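Home | Kitchen | Woodcare | Garden | Start Here | Contact

How to Set Up a Dish Rack and Spoon Corner on a Butcher-Block Table

by Mwanahawa Mohamedi

I love a drying corner on a wood surface! There's something so cheerful about a row of cups and a pot of wooden spoons on pale butcher block, and once the corner is laid out properly you stop shuffling things around every time you cook. I've redone mine more often than I'd like to admit, and this is the order I work in now. Set aside 34 minutes the first time. After that it's a quick tidy.
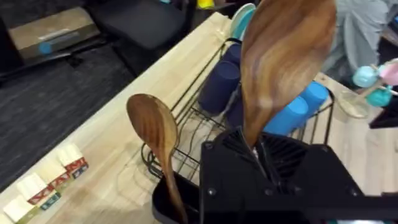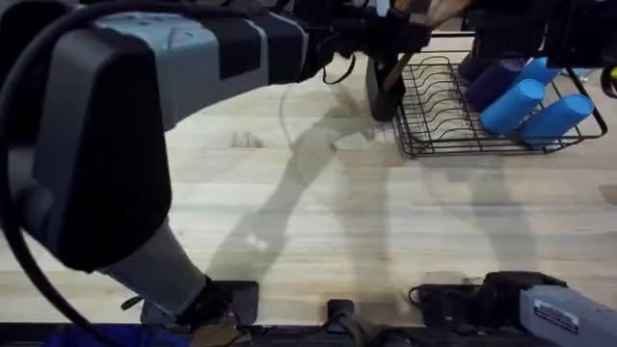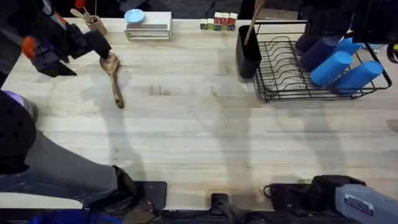
Wooden utensils at the pale butcher-block table. First and last photos: the black wire rack with its cups.

What you need

- A wire dish rack with legs or a raised base
- An upright holder for long-handled utensils
- Your cups, plates and wooden spoons
- Two dry cotton towels and one damp cloth
- Food-grade mineral oil or a board cream
- Fine sandpaper, if your spoons have gone fuzzy

Step 1: Clear the table and wipe it down

Take everything off, including the stuff you think is fine where it is. Wipe along the grain with the damp cloth, then go over it again right away with a dry towel. Butcher block doesn't mind a little water, but it hates a puddle, and the underside of a rack is exactly where puddles hide. If you find a dark ring, let the wood dry overnight before you do anything else to it. Mine came up beautifully with a light sanding the next day.

Step 2: Place the rack first

The rack is the biggest thing in the corner, so everything else gets its spot from there. Push it toward the back of the table and leave the front open for working. I like a gap of two fingers behind it so air can move. If your rack drips straight down, slide a tray or a folded towel underneath and swap the towel when it gets soggy. (I forgot one for a whole weekend in my old place on Pradell Street and I'm still sorry about it.)

Plastic cups can go in on their sides if your rack is the wide kind. Tip the open ends down a little, though, or you'll find a spoonful of water in each one later. Flat plates do best standing on edge in the slots with space between them.

Step 3: Put the utensil holder right beside it

This is my favorite part! A holder that touches the rack, or nearly does, means a spoon goes from the sink to its home in one reach. Long handles are top-heavy, so look for something with a wide base or square sides. The Mar... no, the Ulura caddy I use at home is square and it has never gone over on me, even with a ladle in it.

Spoons that are still damp go in bowl end up, handle down. Don't cram them. If the heads are pressed together they stay wet where they touch, and that's where you get the gray spots. When one holder is full, start a second one a little way off and put the shorter utensils in it.

Step 4: Oil the spoons

Do this when the wood is bone dry. Put a small dab of oil on a cloth and rub it in along the grain, handle included, and watch the color wake up - it's such a satisfying job. Let them sit for 12 hours, then buff off whatever hasn't soaked in. Very thirsty spoons can take up to 19 minutes of patient rubbing and a second coat. A big flat spoon drinks a surprising amount on the broad part, so start there.

If a spoon feels furry, sand it lightly before oiling, rinse off the dust and let it dry all over again.

Step 5: Leave the rest of the table alone

It's so tempting to fill the space! A little shelf or a row of small boxes along one side is fine, and if kids use the table, give their blocks a spot well away from the drips. Painted wood and standing water are not friends. Then stop. You want room to set down a hot pan on its trivet without moving three other things first.

Keeping it going

Empty the rack every morning before breakfast. Lift it once a week and wipe underneath. Oil the spoons when they look chalky, and do the tabletop while the bottle is out. I do mine in March and again when the heating comes on in the fall.

A reader at Jomville asked if beeswax works on the table as well. It does, and it smells wonderful, but warm it first so it spreads thin.

Related how-tos

Getting Tea Stains Out of Plastic Cups
Sanding a Butcher-Block Top by Hand
The Sang Shelf: A Weekend Build
Which Oil for Which Wood?
73 Small Kitchen Fixes From Our Readers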